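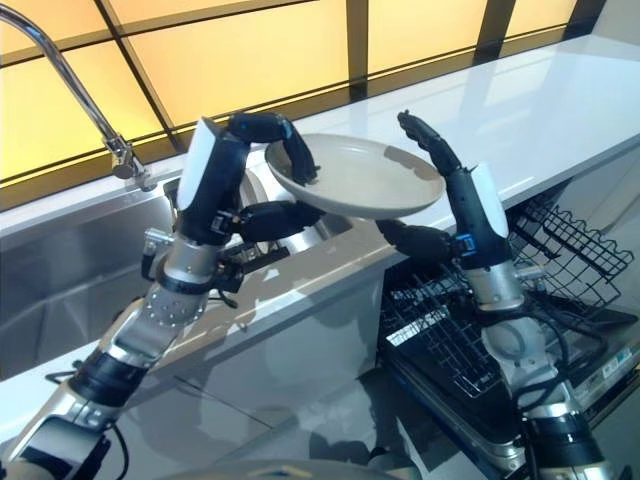
Two-handed plate hold at the sink, open dishwasher to the lower right. View from the head camera.

# Wullar bimanual handling package

Wullar is a control and data package for two-armed robots with multi-fingered hands. It covers one class of task: moving rigid household items that are held by both hands at once. The current release is built on the rim-hold method developed at Pollstead by Elaheh Kazemi and Tamsin Holloway.

## Method

A plate held by two hands forms a closed loop. If each arm follows its own planned path, small errors in position build up as force on the plate, and one hand will slip or the rim will be overloaded. Most earlier controllers deal with this by making one arm the leader and letting the other comply.

Wullar has no fixed leader. The policy predicts the motion of the held item, and both wrist paths are worked out from that prediction. A separate term sets how hard each thumb presses against the underside. Load can then shift from one hand to the other as the plate tilts - the lower hand usually ends up taking more of it.

Grasp type is chosen per hand. In the plate task the left hand hooks its fingers over the rim with the thumb beneath, while the right supports from below near the opposite edge. The two grasps are not required to match.

## Training data and results

The plate policy was trained on 3,805 teleoperated episodes. Episodes in which the operator regrasped were kept and labelled.

Evaluation used 142 trials with plates left out of training. Two trials ended in a drop. Both were during handover from a one-handed to a two-handed hold, before the load term becomes active. Full trial logs are supplied with the package.

The same test was run with the Rondow leader-follower controller on the same hardware. It completed the task but paused more often to correct wrist position, mainly when the plate was turned over the back of the sink.

## Contents

- Trained plate policy and configuration files
- Episode set with joint positions, wrist forces and head camera video
- Ding replay viewer for stepping through single episodes
- Calibration routine for the head camera and both wrists

## Requirements

- Two arms with force sensing at the wrist
- Hands with an opposable thumb and at least two independently driven fingers
- Head camera with a view of both hands throughout the task

Wrist calibration must be repeated after any hand is removed or refitted.

## Known limits

Strong backlight from a window reduces the accuracy of rim detection on pale plates. Glossy worktops and steel basins can produce false edges - the filter setting `rim_reject` should be raised in such kitchens. Bowls and lidded pans are not supported. Rack placement is a separate policy, due in May.

## Release notes

24 Feb 2025: load term now runs at the wrist control rate. Old configuration files load without changes, but thumb force limits should be checked before first use.

Licences are issued per robot. Research groups may request the episode set without the policy.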